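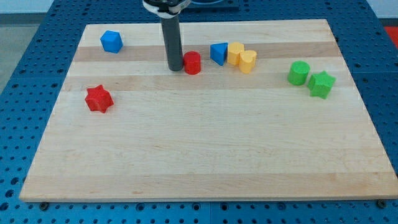

4.2 The case for a Niskanen workshop

The claim that Hanne Niskanen ran a workshop at Leinonen, with pupils painting under her eye and sometimes under her name, has been repeated so often that few writers now cite a source for it. Pennington's catalog gives one in its notes: a letter from Freya Horrocks to her sister in which Horrocks says she "spent July at Hanne's and did the skies." Everything later authors have said about the workshop grows out of that sentence. It is a thin root for so large a plant.

Horrocks may well have painted skies that summer. She does not say whose skies they were, or on how many pictures, or whether she was paid. Pennington reads "did the skies" as meaning that Horrocks filled in the upper part of canvases Niskanen had begun. It could as easily mean that she made sky studies of her own, as she had done the year before on the coast at Vutarard. Her surviving sketchbook from that trip is full of them, and most carry notes on wind and hour in her own hand. We have found no sky by Horrocks on any picture that can be traced to Niskanen's house before her death.

The account books are the second support. Turunen counted 1332 entries and sorted 957 of them as "studio costs," a figure that has since been used to argue that no single painter could have needed so much material. We went through the same books. Turunen's group takes in firewood, lamp oil, postage, and the repair of a stove, and it also takes in purchases Niskanen seems to have made for neighbors and charged on to them. Once those are set aside, the books look like the books of a painter who lived far from a shop and bought in bulk. They list no wages. Supporters of the workshop answer that pupils often paid for their own teaching, and so they did elsewhere, but then we would expect to see fees coming in. There are none of those either.

The third support is physical. Several of the late landscapes are on wood, and Turunen argues that panels built up in the same way must have come from one room with several people at work in it. We do not find this persuasive. Joining narrow pieces into a wider surface is a common practice in any trade that uses wood, and it leaves similar signs wherever it is done. The maple cutting board in Figure 3 has a top of glued strips, and its grain shows bands of slightly different tone, including a darker tan one. Banding of that general kind is what Turunen describes on the back of the Fluvaser landscape and treats as a mark of the house. A trait shared with a kitchen board cannot do that job. Tool marks or a matching run of grain across two panels would be far better evidence, and neither has been reported.

Figure 3. Maple cutting board with a top of glued strips, on a blue perforated metal table.

This leaves style, and here the literature goes in a circle. Snorradóttir divides the late pictures into a "firm" and a "loose" group and gives the loose ones to pupils. The test for looseness is that the picture falls below what Niskanen could do, yet our idea of what she could do comes from the firm group alone. Her eyesight was failing in these years. She complains of it to her dealer at Brasico more than once, and asks him to write larger. A painter who cannot read her mail may also paint loosely on a bad day.

We do not say that Niskanen worked alone. Visitors came, some of them painted, and one or two may have picked up a brush over her shoulder. What we doubt is that the present evidence supports a workshop in the usual sense of the word, and we would ask that the label "Niskanen and workshop" be dropped from wall texts until something better turns up. The remaining bundle of Horrocks letters, still closed to readers when we wrote, is the likeliest place to look.

2930 views
14 shares
3 comments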